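Search this blog
Go

Sorting the hangers

I have been meaning to do the wardrobe since June. It finally got done this week, mostly because the rail had started to bow in the middle and I couldn't push a shirt along it without using both hands.

The clothes were the easy part. The hangers took longer.
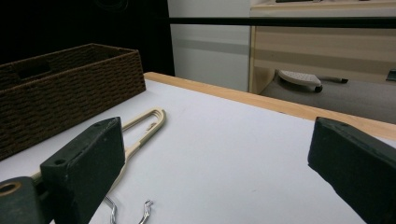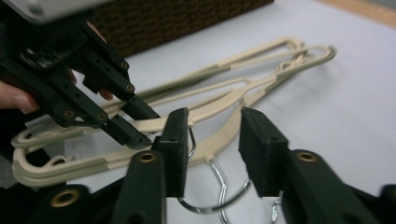
I had 91 of them. I know that because I counted, and then counted again as I didn't believe it. For two people, one of whom wears the same jumper from autumn to spring, that is too many. Plenty had come home from shops, some were left by the previous tenant, and a batch came from Eirini when she moved to Brostitz and was giving everything away.

The first job was to get them all out of the wardrobe and on to a table. I tried doing it on the bed and they slid about and hooked into each other, so I moved. A flat surface makes a big difference. Lay them down facing the same way, hooks together, and they nest. Let one go in backwards and the whole pile rocks.

Then I went through by type. Thin wire ones went straight out -- they leave bumps in the shoulders of anything knitted. Wooden ones I kept for coats. Plastic ones I checked for cracks where the hook goes in, and gave each a bit of a twist. If the hook wobbled, it went.

I ended up keeping 43. That is one for everything we hang up, plus a few spare for visitors. Cream plastic for shirts and blouses, wood for coats, and the clip sort for skirts and trousers. The wardrobe looks calmer for it and the rail has come back up a little, although I think it will need a middle bracket before winter.

The good leftovers are in a bag by the front door. The charity shop in Trarkau takes them if they are all one kind, so I have tied them in bundles with string. The wire ones can go back to the dry cleaner.

Next is the drawer under the wardrobe, which has belts in it, and I think a tent.

2 comments

Seidu Asamoah
Our dry cleaner stopped taking wire ones back, so ring before you carry them down there. Rubber bands hold the bundles better than string.

Lefteris Andreadis
If you still have any of the clip ones going spare I could use 3.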